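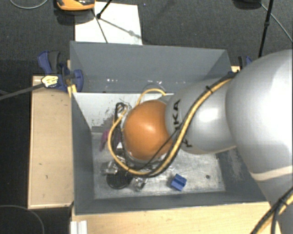

The case against the flat-bottomed bin

Most sorting benches are set up with straight-sided boxes. They stack well and they are cheap. I think they are the wrong choice for mixed small parts, and that a bin with sloped sides and a flat metal floor should be the default.

A straight wall meets the floor at a right angle, and that corner is where small parts collect. A disc stands on edge against the wall. A block turns sideways and wedges. With sloped sides, most items slide back toward the middle, where there is clearance on all sides.

The slope has a cost. Our old Stakano boxes held more for the same opening, and they nested when empty. At the Grillent shop we gave up two shelves to make the change. I consider that a fair price. Capacity matters little on a bench where a bin rarely holds more than 20 items, and a bin filled with 100 is a storage bin - it belongs on a rack.

The floor should be bare metal. Kaltik sells a ribbed rubber liner, and Lazaridis ships one with every order. Both are quiet. Both also catch thin edges, and grit settles between the ribs. A metal floor scuffs early and looks poor after about 9 weeks of use, but scuffs do not affect the work. Wipe it down in the morning and leave it alone.

The bin also needs a fixed position. A low wooden ledge on one side of the table is enough to set it against. Clamps are slower, and they get left off.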